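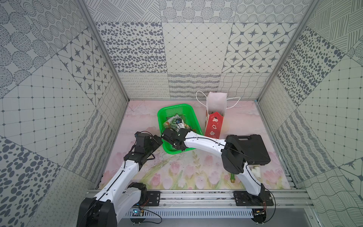

*Fig. 1. Patterned wall tiles, with pink tulips on the floor.*

## Session 3: Who gets paid when the farm gets paid?

Handout for Friday, March 14, 2025. Prepared by Peninah Biwott. Read before class and bring the payment tables from last time.

Last session we took the case for farm support at face value. Today we pull at it. The usual claim goes like this: support keeps small farms alive, small farms keep villages alive, so cutting support kills villages. Each link may be true somewhere. Few people who repeat the chain have checked all of it.

### The land price problem

If a payment is tied to acres, whoever controls the acres can expect to collect. Where the farmer rents, the landlord can raise the rent to match. Economists call this capitalization. How much of the payment leaks away is disputed, and you should be suspicious of any single percentage you see quoted in a newspaper.

Consider two farms in the Tolow valley:

- **Brirkudden** is owner-occupied, mostly sheep, on poor hill ground. The payment shows up as income.
- **Miettinen** is rented on a short lease. The rent was reset in July, after the new rates came out, and most of the gain went with it.

Same payment per acre, same politician's speech about family farming. The tenant saw very little of it.

### "Public money for public goods"

A nice phrase. Ask what is being measured. Under the Milteleo scheme, a farmer is paid for planting a hedge, and the inspector checks that the hedge was planted. Whether any bird has moved in is a separate question, and the scheme has no budget line for asking it. Paying for actions is cheap to run. Paying for results is risky for the farmer, who can't control the weather or the neighbor's cat.

I'm not persuaded that either version does much for farm incomes. A payment set at "costs plus income foregone" is, by its own wording, meant to leave you where you started.

### Before you cite a survey

Check who answered. A poll of union members about whether union members are struggling will give you the result you expect. Check also whether "farm income" includes the spouse's job in town. It often changes the story completely.

### For discussion

1. Should Miettinen's landlord count as a beneficiary of farm policy? Argue it both ways.
2. Pick one hedge payment and write down what evidence would make you cancel it.

Written answers, two pages at most. Please don't send me slogans from either side.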